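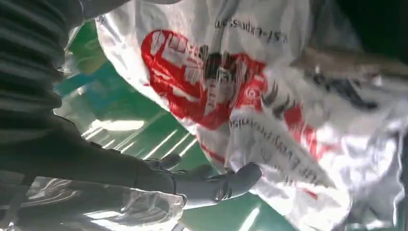 Figure 3. White plastic bag with a red printed panel.

4.2 What listeners kept, and what they forgot

I went into this part of the study thinking the hit singles would do all the work. My hunch was that if you asked people about a rapper they grew up with, they'd name the big song, hum a bit of it, and stop there. That's more or less what our pilot in January told us, and I was pretty comfortable with it (too comfortable, as my co-author Clem Treloar likes to remind me).

The full survey went another way. We had 455 usable replies from people who bought or borrowed hip-hop albums as teenagers, and over 100 of them spent most of their answer on a guest verse. Somebody else's song, somebody else's album, one verse of maybe sixteen lines, and they could still recite chunks of it! One woman wrote out a whole verse by Tadex from memory, then apologized for not knowing what record it was on. It was on the second Fekau album, and she'd got two words wrong.

I want to be careful here, because memory for rap lyrics is a slippery thing to measure. We didn't play anybody a track. We asked them to write down what came to mind, and I scored the replies by hand against the printed lyrics, with Clem scoring 50 of them separately so we could see where we disagreed. Mostly we disagreed about ad-libs. I counted them and Clem didn't, and we ended up leaving them out of Table 2 altogether.

Chart position mattered a lot less than I'd hoped for the sake of a clean story. Ng, who wrote the earlier paper on regional radio that got me interested in all this, argued that heavy airplay fixes the hook in people's heads and leaves the verses behind. Our replies fit that for the singles. For album cuts they don't fit at all, and I suspect it's down to how people listened: in cars, on long bus rides, with one tape or disc and nothing else to put on. The Stondenitz group of replies (a small town, and only 20 people, so don't lean on it too hard) had the best recall of deep cuts anywhere in the survey, and nearly all of them mentioned a car.

There's one more wrinkle. People were shaky on who had produced a song, even when they knew every word of it, and several gave the credit to whoever talked over the intro. I come back to those mix-ups in Section 5, where the interview material helps quite a bit.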